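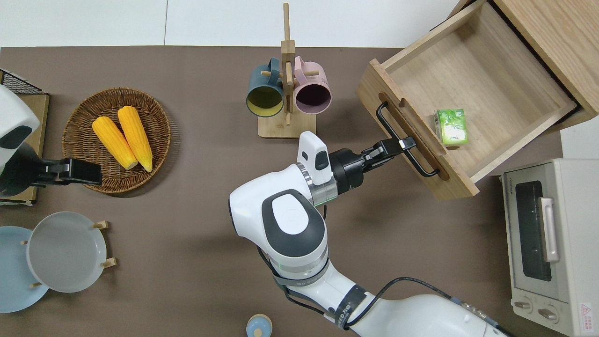

Drawers tell you more about a gripper than blocks do, according to Hae-won Son, who would like to see every lab publish its handle results first. Zeltley has now done so. The company released figures in June from a comparison of two parallel grippers, its own Ki and an older Zernard unit, on a tabletop kitchen setup with white arms and a small camera mounted above the fingers.

Each gripper made 2,000 attempts across 20 tasks, among them opening a wooden drawer by its black metal handle and lifting mugs from a rack. The Ki finished ahead on 8 of the tasks. The Zernard unit led on most of the others and needed fewer finger pad changes.

Test lead Han-gyeol Gil said the drawer runs were the slowest to set up. "If the fingers close a little off center, the drawer twists and sticks," Gil said. The team lowered the closing speed on handles and left it alone for everything else.

A second round will keep the same arms and swap the controller for one made by Plureo. Seul-gi Yook will run those tests, and Zeltley plans to post the logs from both rounds together.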